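My term project: where do second-hand parcels go wrong?

I picked this subject for a fairly selfish reason. Last November I sold a jumper online, posted it in an old box, and the buyer got it with one corner burst open. So when we were told to choose anything to do with everyday waste, I already knew I wanted to look at reused boxes and whether they're any good the second time round!

The main part was a survey. I put it up on the Zilden student board and left it open for two weeks, and 58 people filled it in (thank you, all of you). I asked what they post, what they pack it in, and whether anything had ever turned up damaged. Most people reuse boxes, and hardly any of them check the bottom seam first — me included, until now. 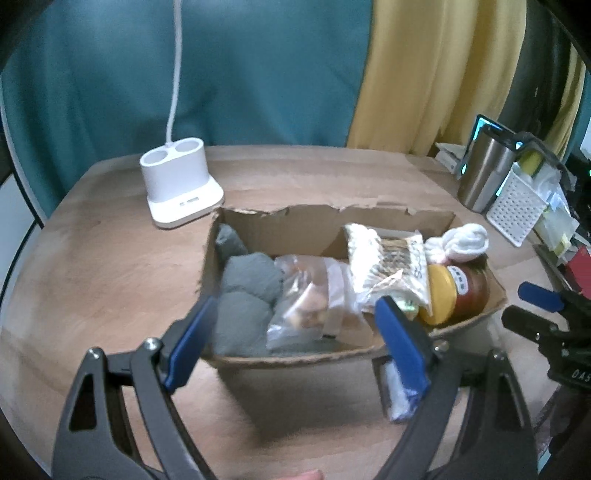 The other numbers come from Vachon, the swap shop near the Bridard campus, which let me go through its returns book. It had 3,134 parcels logged, and 60 of those had come back marked as damaged. I'd expected far more than that. The book doesn't say which boxes were new and which were reused, though, so I can't claim anything very grand from it, and my tutor was quite firm with me on that point.

What I did learn from the comments column is that the trouble is mostly empty space. Heavy things slide about, the side gives way, and the tape gets the blame. Clothes hardly ever came up, unless they'd been put in with jars or tins.

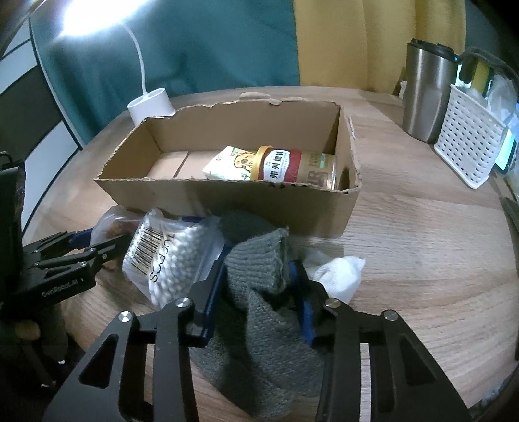
Page last changed: Sunday, March 10, 2013

If I did this again I'd ask people how far their parcels travelled (I forgot, which was silly) and I'd word question four better, as half the answers were about envelopes. I'd also like to try the paper padding from Zastia, but it didn't arrive before the deadline.

The survey questions are on the next page, along with my tables.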